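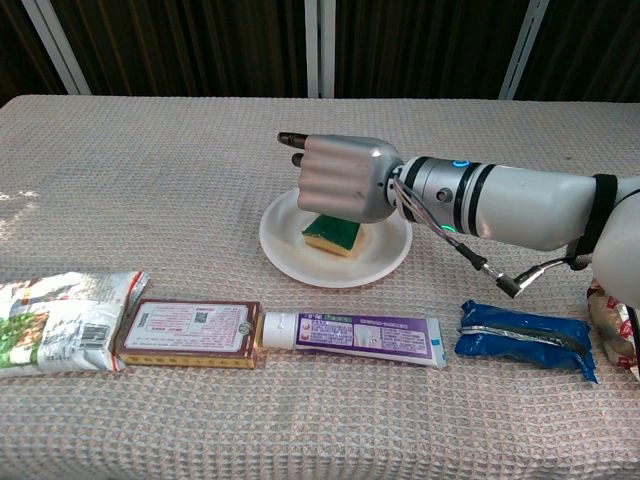

**Van Dusen Conveyancing Support - Ticket log**
**Subject:** Property transfer tax exemption not applied on assignment files
**Opened:** Sep 18, 2020
**Reported by:** Ingrid Ridgeway, Residential Closings
**Assigned to:** Wendell Esposito, Filing Systems
**Priority:** High
**Status:** Closed, with one item carried forward

## Initial report

When a pre-sale contract has been assigned to a second purchaser, the Plesa filing module calculates property transfer tax without the newly built home exemption, although the eligibility declaration has been completed in full. The amount then carries into the statement of adjustments and overstates the funds required from the purchaser.

The fault was found on the Gistemow tower closings. Of the 19 files in the current batch, 12 are assignments and all of those are affected. The remaining files calculate correctly. Four of the affected files complete next week, and the statements for those purchasers have not been released.

## Steps taken by the reporting department

- Declaration reopened, re-saved and recalculated. No change.
- Purchaser record deleted and re-entered on one file. No change.
- Exemption code entered manually. The module accepts the code, then removes it when the file is validated.

## Entry 1 - W. Esposito

Report acknowledged. Please do not enter the exemption code manually on any further files, as each attempt writes a line to the audit record that must later be annotated. Kindly supply the validation output for one affected file and one unaffected file from the same building.

## Entry 2 - I. Ridgeway

Validation output attached for both. The affected file returns the following:

```
WARN exemption: first occupant condition not met
WARN transferor name differs from contract party
INFO exemption removed, tax recalculated
```

The second warning does not appear on the unaffected file. The developer is the transferor in both cases.

## Entry 3 - W. Esposito

The fault has been reproduced in the test environment. On an assignment, the module compares the transferor with the assignor instead of the developer. The names do not match, so the transfer is treated as a resale and the first occupant condition fails.

The comparison was introduced with the last Iltis rules update. Files validated before that update retain the correct result unless they are reopened. Closings staff are asked to leave completed assignment files closed until further notice.

## Entry 4 - Keisha Blackwood, Compliance

Compliance does not consent to release of any statement calculated by hand without a second review. For the four files completing next week, a manual worksheet may be used provided that it is signed by the supervising lawyer and a copy is placed on the file. Rafferty Greenberg has agreed to act as second reviewer.

One further point. The assignment fee on one of these files was entered as $2,000 under "other consideration". It should be confirmed whether that field feeds the fair market value used for the tax.

## Entry 5 - R. Greenberg

Four worksheets reviewed and signed. Statements may be released.

## Entry 6 - W. Esposito

A corrected rule set has been received from Iltis and applied to the test environment. All affected files were revalidated there, the exemption was retained on each, and the second warning no longer appears. The rule set has now been applied to production.

## Entry 7 - I. Ridgeway

Confirmed in production. The department has no objection to closure.

## Resolution

Cause: incorrect party comparison in the rules update. Correction: replacement rule set.

**Carried forward:** treatment of assignment fees in the "other consideration" field. Assigned to Xiomara Pettigrew, for report in November.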